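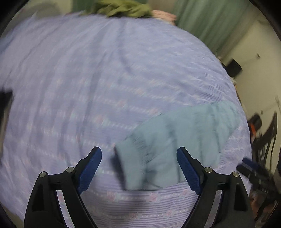

Session 4: Putting a travel documentary series together

Welcome back, everyone. Last time we looked at single films. Today we move on to my favourite part of the whole module, the series: several episodes, several countries, one presenter and (we hope) one idea holding the lot together. Have your notes on Bultudero to hand, as we'll be going back to the opening episode again and again.

4.1 What holds a series together

A series needs a question that can be asked afresh in every place. "Interesting islands" is a list. "How do people on small islands get their children to school?" is a question, and you can already feel the boats, the weather and the early mornings in it!

Bultudero works this way. Its presenter, Stepan Stasiv, follows night markets, and in each episode he asks who gets up, or stays up, so that other people can eat. It sounds almost too small to carry a series. Then you watch the fish porters in the opening episode and you want to know about every porter in the world.

Try this on any series you love. Write its question in one line, using words a ten-year-old would know. If you need two lines, you may have found two series.

4.2 The presenter's job

We talked in Session 2 about three kinds of presenter: the expert, the guest and the neighbour. The expert explains. The guest arrives knowing very little and lets others explain. The neighbour lives there or nearby, and often speaks the language. Most good presenters slide between these, sometimes inside one conversation.

Stasiv is mostly a guest. Listen for how long he waits after an answer. In the tea stall conversation he leaves a gap so long that the stallholder starts again and tells the story of her brother's van, and it's the best thing in the episode. A less patient presenter would have moved on to the next question.

Commentary comes later and is a separate skill. A rule of thumb I give every group: if the viewer can see it, the commentary should leave it alone. Save the words for smells, prices, history, and what somebody told you when the camera was off (with their permission, of course).

4.3 Order of episodes

Episodes are very rarely shown in the order they were filmed. Think about:

First episode: the clearest version of the question, in a place that's easy to grasp quickly.
Second episode: somewhere that feels very different, so viewers know the series can travel.
Middle: your quieter stories go here. Give them room.
Last: the place that makes the question harder.

The makers of Flemberg did something braver. They opened with their slowest episode, a winter spent with ferry crews, and hardly anyone speaks for the first few minutes. I adore it. I also know that plenty of you switched it off, because you told me so last term, and we should talk about that in the seminar.

4.4 Writing a treatment

The treatment is the short document that sells the idea to a channel before anything is filmed. For this module yours should be 2,000 words at most. Write in the present tense. Name real places and say who we'll meet there, even if some of them may drop out later. Avoid "stunning", "hidden gem" and "journey of discovery" – commissioning editors read those words all day long.

Read the Sisay treatment in the course pack before you begin. It runs to 1,750 words and describes a series about mountain radio stations. Look at page two in particular, where the writer gives a whole paragraph to a single morning programme and its recipe slot. You can hear it! 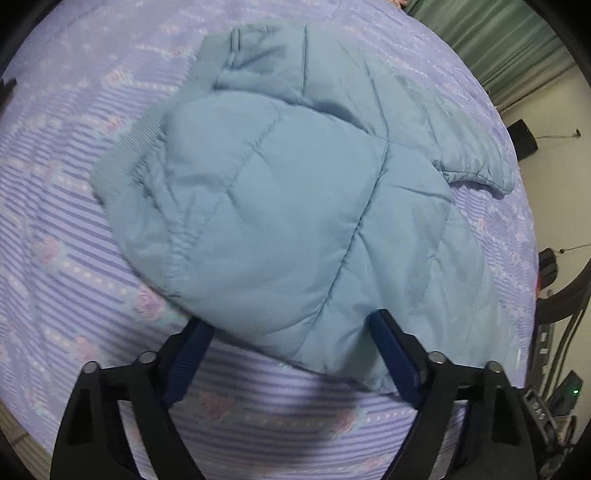

4.5 Local crews and fixers

A fixer finds people, arranges permits, translates, drives, and quite often saves the day. Ivars Venckus, who visited us last year, worked on 37 episodes of various series before he was given an on-screen credit for one of them. His advice to students was to bring the fixer in while you're still choosing stories. They know which festival has become a show for coach parties and which one still matters to the town.

Points to cover in your own plan:

Who is being paid, and when?
Who can say no to a scene?
Will the people filmed be able to watch the finished episode, in a language they speak?

That last one gets forgotten a lot. The Weka team took a projector back to each village and held a screening, and the audience reactions ended up closing the series. Wonderful stuff.

4.6 For the seminar

Watch the opening episode of Bultudero and any one episode of Flemberg. Note the first moment in each when somebody other than the presenter changes the direction of the story.

Bring a one-line question for a series of your own. We'll swap them in pairs and try to invent a second episode for each other's idea, which is great fun and surprisingly revealing.

Start a list of possible locations for your treatment. Last year someone arrived with 18 and had to be talked down to five, so be a bit strict with yourself. The course pack and the reading list for Session 5 (sound and music) are in the usual folder.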